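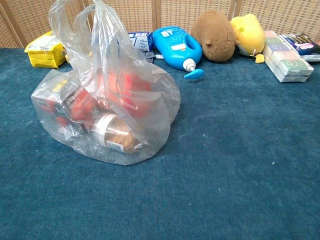 The bag on the carpet, with the other things lined up along the folding screen.

Depth has holes wherever the bag is, and the grasp planner goes for the jar inside it

Posted by Sibusiso Adams in Perception and Planning

Hello all, and thank you in advance for reading, because I know I tend to go on a bit. I'm working on a pick-up-and-put-away task with household things on a carpet. My detector does fine with the plush toys, the tissue packs and the blue bottle lying on its side. It's the plastic shopping bag that is driving me up the wall.

Two things go wrong. First, the depth image is full of holes over the bag, and the two handles at the top hardly show up at all. Second, the segmentation looks straight through the plastic and gives me a lovely clean mask for the jar with the white lid, and another one for the cardboard box next to it. The planner then sees a nice cylinder lying on its side, decides it's the best grasp anyone ever offered it, and sends the gripper down into the side of the bag. What I want is one object called "bag" and a grasp on the handles.

I've labeled 42 images so far, all by hand, with the bag and its contents as separate masks. Camera is at chest height looking down and forward. The planner is the stock one in Vitetano, and I haven't changed any settings except the approach angle. Should I be labeling more, or am I going about this the wrong way?

Sinéad Mulligan
Hi Sibusiso, welcome! I spent most of a winter on this same trouble with produce bags at Clallier, so you have my full sympathy. I'd split it into three jobs and do them in this order.

Start with the labels. If you teach the network that the jar is an object of its own, it will go on finding you a jar, and quite right too. Draw one outline around the whole bag, handles included, and give the contents a parent field that points back to the bag. Then have the planner drop any candidate whose mask has a parent. It's a small filter, maybe a dozen lines of code, and it will stop the diving into the side even before you retrain anything.

Next, don't ask the depth camera for the handles. Thin clear plastic lets a lot of the light go through or bounces it off somewhere useless, and smoothing over the holes only gives you a surface that isn't there. Find the handles in the color image, where the wrinkles and white highlights give you plenty to work with. I trained a little keypoint model for that, with one point at the top of each loop and one where the plastic gathers. To get a height, fit a plane to the carpet (you have lots of open carpet in that picture, so the fit should be good) and keep your handle point above it. From a single view you'll still be guessing how far along the ray it sits, so take a second view from the side if your setup allows it.

Then close slowly and check the load. We came in 20 mm above the estimated point, lowered until the wrist felt something, closed, and lifted a little before trusting it. If the weight didn't change, we backed off and tried again — it's slow, but it saved us from a lot of proudly carried air.

As for how many images, we had 2666 in the end, but things were already usable long before that. Vary how the handles fall each time. Ours only learned "handles straight up" for ages, and then someone dropped the bag a bit sideways and it was lost.

Thongchai Thongsuk
just raise the confidence threshold. worked for me with cups

Sipho Gumede
I don't think the threshold will help Sibusiso much, I'm afraid, as the jar mask is probably the most confident thing in the whole image. Sinéad's parent field is the way I'd go.

One thing to add, and it bit me badly. Check what your collision map does with the missing depth. In my version of Vitetano the unknown cells were treated as free space by default, so the planner believed it could sweep straight through the top of the bag on its way to the things at the back. I turn the bag outline into a solid block standing on the carpet plane, padded by 33 mm on every side, and leave it in the map for every target except the bag itself. It's crude, and now and then it makes the yellow toy impossible to reach when the bag sits too close, but I'd take a refused plan over a dragged bag any day. The padding is worth tuning for your own gripper — mine is rather wide.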